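Vidby Arts Hall - programming meeting
Minutes, 26/12/2018
Present: hall manager, programme lead, box office, front of house, tech. Apologies from education, sent notes by email.

1. Last minutes
Agreed. One correction - the Mollel quartet date was down as a matinee, it is an evening.

2. Autumn figures
Box office gave totals. 1,721 tickets sold across the autumn run, best night the Lostik dance double bill. Worst was the poetry night in October, clashed with the fireworks. Keep poetry but move it to the studio.
Online booking fee still getting complaints. Leave as is until the contract is up, then look agian.

3. Spring season
Vama confirmed, 3 nights, main stage. They want the floor laid the day before, so no school hire that afternoon. Tech to tell the school.
Mollel quartet - fee agreed, contract not back yet. Programme lead to chase.
Lostik asked for a return visit with the new piece. Long discussion. Main hall too big for it, studio only takes 80 and they want more than that on the door. Offer two shows in one evening, see what they say.
Family show for half term still not found. Puppet company too dear. Education suggests storytelling with live music, programme lead to get prices.

4. Brochure
Copy due from everyone before the proofs go. Front of house want bigger type on the access page - agreed. Last year's cover was too dark in print, designer to do two options. Members get theirs a week early as usual.

5. Tickets and discounts
Members' discount stays at 20 per cent. Under-18s price held. Proposal to drop the group rate not carried.

6. Foyer
Bar opening an hour before curtain for all main stage shows. Coat rail broken, new one ordered.
Display boards to be changed over before Vama open. Wording for the labels needed from education.
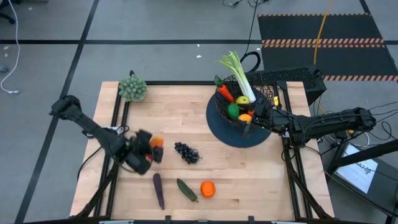
Two robot arms at a wooden table with artificial fruit and veg.

7. AOB
Piano tuning before the quartet, tech to book. Stage door keypad sticking, reported twice.
Next meeting once Vama contract signed, date by email. Spring budget to be first item and everyone to bring thier own costs.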